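Lastmont – Espace d'entraide – Préhension et téléopération

Kit Alano (deux pinces manuelles) : utilisable pour des petits objets à ranger en tiroir ?
Posté par atelier_nord le 25 mars 2021

Bonjour,
Nous étudions l'achat du kit Alano, distribué par Mousavi, pour enregistrer des démonstrations à deux mains : ouvrir un petit tiroir, y placer un bijou, refermer. Le devis indique 3028 euros hors taxes pour la paire, câbles et plaques de repérage compris. La fiche annonce une ouverture de mors jusqu'à 111 mm et ne dit rien de la tenue sur des pièces fines.
Deux points à éclaircir avant de commander :
- les mors d'origine conviennent-ils à un anneau rigide de faible section ?
- peut-on tirer un bouton de tiroir sans que le meuble glisse sur la table ?
Merci d'avance.

jiststead_labo
Utilisateur du kit depuis janvier, sur une tâche proche de la vôtre : bracelets dorés et rangement à tiroirs en plastique fumé.
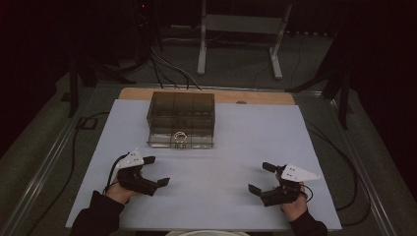
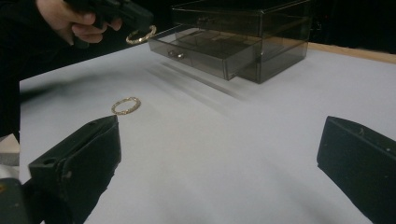

Sur l'anneau rigide, les mors d'origine suffisent à condition de saisir la bande par la tranche et de serrer peu. Au-delà, l'objet pivote autour du point de contact et se présente de travers au-dessus du tiroir. Un bracelet à surface irrégulière tient mieux qu'un jonc lisse. Pour une prise à plat sur la table, il faut incliner la pince ; à la verticale, le bout des doigts bute sur le plan de travail avant d'avoir pincé quoi que ce soit.

Sur le tiroir, tout dépend de la masse du meuble. Un organiseur vide recule dès que la glissière accroche. Nous l'avons lesté, puis nous avons réparti les rôles : une pince tire, l'autre maintient le caisson, et la seconde ne va chercher l'objet qu'une fois le tiroir ouvert. La séquence est plus longue, mais les trajectoires sont nettement plus régulières.

Réserves :
- Les câbles sortent par l'arrière et gênent la rotation du poignet. Prévoir du mou et un passage côté coude.
- Les plaques de repérage doivent rester visibles. Un avant-bras croisé devant l'autre fait perdre le suivi, et le logiciel ne le signale qu'à l'export.
- Le plastique transparent donne des reflets. Un éclairage diffus règle une bonne partie du problème, pas la totalité.
- La notice française s'arrête à l'étalonnage. La suite est en anglais.

Le tarif de 3028 euros correspond à la version sans valise. Avec valise et jeu de mors de rechange, nous avons payé 3686 euros. Le second jeu se justifie si vous enregistrez tous les jours ; la valise, non.

pbx_44
Prenez-le en location, Mousavi le fait à la semaine. Pour les tiroirs je ne sais pas, je ne m'en sers que pour du tri de visserie. Ça marche bien.

mors_paralleles
Complément à la réponse de jiststead_labo : refaire l'étalonnage de l'ouverture après chaque changement de mors. Chez nous, l'écart atteignait 2 mm à la fermeture, et sur une pièce fine cela suffit pour enregistrer une pince « fermée » qui ne tient rien. La procédure se trouve dans le menu Maintenance, sous « Course ». Elle n'est pas lancée automatiquement au démarrage, contrairement à ce que laisse entendre la notice.
Pour le glissement du meuble, un tapis antidérapant fin convient aussi. Le choisir mat et de couleur unie.

atelier_nord
Merci. Nous partons sur une semaine de location avec l'organiseur lesté. Je reviendrai donner les résultats sur l'anneau lisse. Reste à savoir si le jeu de mors de rechange peut être commandé séparément : si quelqu'un a la référence, je suis preneur.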